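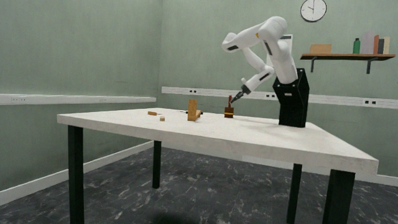 Before we spend the money

8 November 2020

Print | E-mail

I promised in May that I will write down how we plan the purchase of our first robot arm. I did not do it, for the simple reason that the plan has changed each month. Now the plan is quiet for a while, so I write.

We are a small workshop in Rometville. We make wooden puzzles and small boxes, and the work I want to give to the arm is sorting and placing of small pieces on a table before they go to packing. It is not heavy work, but it is long. My back has an opinion on it.

The first offer came from Flirkis. It was a very nice document with many pages, and I read it two times before I understood that the price on the first page was for the arm only. The gripper was on page 8. The mounting base was in a separate file. I do not say they wanted to hide it, it is probably how such offers are made, but please read to the last page before you tell the number to your bank.

So I made my own sheet. The arm is one line in it, and I will not publish that line because the offer is still open. The other lines I can share:

Gripper with cable: 2372
Base, with fasteners: 184
Labels and floor marking: 100
Training: included, if we travel to them
Table: we have to decide, see lower

All in euros and without tax.

Bartoš, who shares the building with me, told me that I should put one more line for "things I forgot". I put it, but it is empty, and I look at it with respect.

The simulation

The best decision this year was to work in the simulation before the order. Ludmila Štěpánek helped me to build it in the evenings. We have there a table with thick top, sockets along the walls, a shelf, even a clock. I was against the clock. She said that a room without a clock looks like a room where nothing has to be finished, and she was the one with the mouse, so the clock stayed.

On the table we put a few wooden blocks, simple shapes, one of them like the letter L. I wanted to see if the arm can come to the far pieces from a base which stands near the right end of the table, or if I must pay for a longer arm. The longer arm costs much more and it needs also a stronger table, and this was the question which kept the whole budget open since spring.

We moved the base in the model many times. It is a strange feeling, to move such a heavy thing with two fingers. What I learned is that I should look less at the distance and more at the folding. When the piece is near the base, the arm must fold itself and its joint goes far out to the side. I had planned a cabinet in that place. The cabinet is now planned for the corridor, and it costs nothing to move a cabinet which was not bought.

I learned also to respect the last small part of the movement, where the fingers go down between the pieces. My blocks were too close one to another in the first layout. In the model I can give them more free space in one minute. At the real table it would be a new tray, and new trays are money. 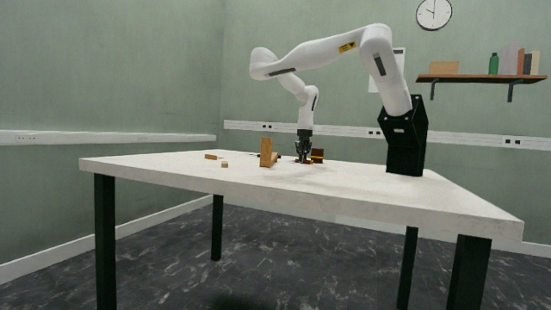

What is still not decided

The table. The one in our model has a pale top and square dark legs, and I like it, but I do not have this table. I have an old workbench which moves a little if you lean on it. The seller from Flirkis was polite when I told him this. I asked for a price from Oltano for a welded frame with a heavy top and I wait for the answer.

The sockets. In the model there are enough of them and in the right height. In my workshop there is one pair, behind the band saw. An electrician must come, and he must be in the budget as a person and not only as material. I made this mistake already with the dust extraction.

The gripper fingers. The offer has standard fingers. For flat pieces which lie on the table I am not sure that they are good, because between the wood and the table there is no place for the finger. I will ask if I may borrow a set before I pay. If somebody of you has experience with thin flat wood, please write to me, also if the experience is bad. Especially then.

Service. One year is included. For the second year I have a sentence in an e-mail, and a sentence in an e-mail I do not put in the sheet.

The order itself I want to send when the answer for the table comes. Until then I continue with the model and Ludmila wants to try the base turned a little to the window side.

Filed under: Workshop, Money and machines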